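Four months of exercising in the small room

In December I promised to my sister that I will stop paying for a gym I do not visit. I had the membership for a long time and when I looked at the entries in their app, I saw I went 40 times in almost two years. It is a painful number when you divide the money by it. So I canceled, and I decided to use the small room behind our kitchen, where before we kept the ironing board and the boxes from the last move.

I want to write down how it goes, partly for myself and partly for Meriem El Fassi, who asked me on the phone what exactly I do in there and did not get a good answer.

First, the room. It is narrow and it gets light only in the morning. When we took the apartment the walls were already painted in this pale color between blue and gray, and I never loved it, but for exercise it is calm and I do not mind it anymore. The big checkerboard sticker on the wall was there also. I tried one time to take it off with a hair dryer and a plastic card, I made a small damage in the corner, and then I stopped. Now I am used to the little flowers. When I hold a plank on my side I look at them and count slowly.

The floor was my biggest worry. We have neighbors under us, and Bram Desmet, who lives exactly below this room, works at night and sleeps until noon. I went down and asked him if he hears me. He said he hears the washing machine much more. Still, I do not jump. I replaced all the jumping exercises with steps to the side, and for the running in place I lift the knees and put the feet down softly. It is harder than it looks, and the legs burn more.

I also bought a small pad for the knees. For lunges and for the exercises on all fours it makes a big difference. Before the pad I used a folded sweater, but it moved away under me every time. When I do not need the pad it stays on the floor next to the wall, and the mat lies beside it. I stopped rolling the mat after each session. If it is already open, I start. If I must first open it, I find that I should answer some e-mails.

My session is short. I begin at seven in the morning and I finish before the rest of the house is awake — on a good day. I do a warm-up for the shoulders and hips, then squats, lunges, push-ups against the wall, and something for the back. On the weekend it is longer and I add stretching. For a few weeks I followed the program in an app called Jitness, but the voice was too cheerful for me and the breaks were too short. Now I have my exercises on a piece of paper on the door, in big letters, so I can read them without my glasses.

I write each session in a notebook. Today I wrote number 121. I must be fair and say that some of them were only stretching, and one was ten minutes with a bad cold, but I wrote them all. At the gym I would need many more years to arrive there.

What changed? My back does not hurt when I get up from the desk, and I carry the groceries to the third floor without a stop. My weight is the same. The push-ups on the floor are still bad, I can do up to four and the last one is not pretty.

Two small things I learned about preparing. I fill the water bottle in the evening and leave it on the kitchen table, and I put a towel next to it. In the first weeks I always forgot one of them, and I went to the kitchen in the middle of the squats, and in the kitchen there was coffee. The bottle I like best is the clear one with the flip lid, because I can carry it with one finger through the loop. The towel is an old one from the bathroom. It was part of a set and the others became too thin, so this one moved to sports.

For the next months I would like to buy a long elastic band, and I want to learn one proper floor push-up with the chest all the way down. Meriem says I should film it, but I will not do this. If somebody has a good exercise for the upper back that needs no bar and makes no noise, please write it in the comments. I will try it and I will ask Bram again if he hears something.
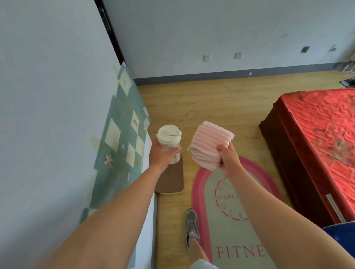
Bottle, towel, one sneaker on the mat.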